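The Marker Cleanout, in Bits and Pieces

Posted June 2024 in Craft Room, Desk Stuff

So I finally did the markers! If you've been reading for any length of time you know the markers have been on my list since we moved to Drorstead, and they came here in three shoeboxes and a bread bag, and the bread bag is the one I'd been avoiding. Everything got dumped out, tested, wiped down and put back into cups, and I wrote down whatever I was thinking at the time. Click on the picture to see it bigger. The rest is me rambling.

The shoeboxes

I did these first because they were the easy ones. One was nearly all black and blue, the kind you buy for labeling freezer bags and then buy again because you can't find the first pack. One was highlighters. The third was what my kids call the "good markers," meaning the ones I used to hide, and there was a glue stick in there so old it had shrunk down to a little pebble. I saved the pebble for a day and then came to my senses.

The bread bag

Oh boy. Caps with no markers, markers with no caps, half a crayon, a key to a suitcase we don't own anymore. I tipped it out on an old towel and that was the smartest thing I did all day, because two of them had leaked and the towel is now extremely festive.

The scribble sheet

Every marker gets the same test at my house: a short zigzag on scrap paper, then a longer line if the zigzag looks weak. Some of them need a second to get going, especially if they've been lying on their side, so I don't give up after one dry scratch. The sheet itself ended up so pretty that I've got it pinned over the desk. Matúš Hudec emailed me after the last cleanout post to say he does his scribbles on the back of an envelope and then keeps the envelope in the drawer as a color chart, and I've stolen that completely. Mine is a Siseler catalog envelope, nice and thick.

Purples

I have a thing about purple. I will buy a whole set for the purple. There's a difference between a purple that's really a tired blue and one that's a proper violet, and I wanted all of the violets together where I can reach them when I'm doing birthday cards. That means they get a home of their own on the table.

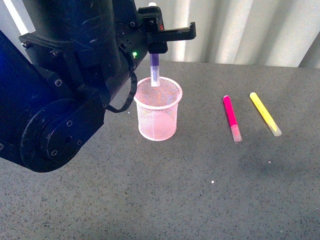
Natália Dvořáček wrote in to ask whether I keep mine tip up or tip down, and she says she went tip down years ago and hasn't had a faded line since, except with the double-ended kind, which she lays flat in a tray because otherwise one end hogs all the ink.

I've gone back and forth on this, Natália! My single-tip ones are going tip down from now on, and the double-ended ones are getting the lid of a cookie tin until I find a tray I like. I did try them in the cutlery organizer. They're a half inch too long, every one of them.

White end caps

A small thing, but I like a marker with a white end cap, like my purple one. It looks clean in a cup. What it doesn't do is tell you the color if you've put it in tip down, so you end up pulling out four markers to find the one you want. My fix is a dot on the end with the marker's own ink. It takes a second and it rubs off if your fingers are damp, so I've had to redo a few already. Belmiro Barreto suggested a dab of clear nail polish over the dot. I haven't tried it yet but I've got the nail polish sitting right here.

Cups

You know I don't believe in buying containers before you've sorted what goes in them. (I believe in it, I just don't do it. I have a cabinet full of containers.) For this round I used cups we already had. Pink is my favorite for a desk, it cheers up the whole table and I never lose track of it under the paper. What matters more than color is that the cup is heavy enough at the bottom. A light plastic tumbler is fine with five markers in it, and then you add the sixth and lean on the table and the lot goes over.

If all you have is light cups, put a handful of clean pebbles in the bottom with a circle of felt on top. The felt stops the caps from getting scratched up and it's also quieter, if you have somebody napping in the next room.

The cart

I've had my eye on the Wuvness cart for ages and I still haven't bought it. It was 40 dollars when I looked in April, and then it was out of stock, and now I've cleared so much off the table that I might not need it. Jairo Guzmán has one and uses the top shelf for markers and the bottom for wrapping paper, and he says the wheels stick on carpet. We have carpet. So I'm holding off.

The goodbye pile

This one hurt a bit. Anything that failed the zigzag and the long line went into a bag, and after supper I went through the bag a second time because I didn't trust myself. I rescued two. A water-based marker will sometimes come back if you dip the tip in a little warm water and leave it capped overnight, and that did work on a teal I'd been ready to bury. The permanent ones I let go. I know people bring them back with rubbing alcohol, but they never feel the same to me afterward, they go sort of mushy.

Orphan caps

I kept every spare cap that was in one piece. They live in a baby food jar on the windowsill. Last time I threw them all out and inside a week I needed a yellow one.

What went elsewhere

The duplicates, and there were a lot of duplicates, got bundled with rubber bands and went to the after-school room over on Cuevas. They like the fat ones best for posters. I sent the highlighters too, all but the pink and the green, since I only ever use those two and I was kidding myself about the orange.

The desk the next morning

I came down with my coffee and sat and looked at it for a good long while. Then I made a birthday card I didn't need yet, just to use the violet. It went on beautifully dark, I had to put a second sheet underneath so it wouldn't mark the table.

Matúš Tichý asked if I'd do the colored pencils next. Yes! But they're in the hall closet behind the vacuum, and there's a tin of my grandmother's in there I want to go through slowly, so give me a few weeks. If you've got a good way of storing the short stubby ones that fall to the bottom of every cup, leave it in the comments, I'm all ears.

Filed under: markers, pens, cups, small cleanouts
Older: The Ribbon Drawer
Newer: Stamps and Ink Pads, Part One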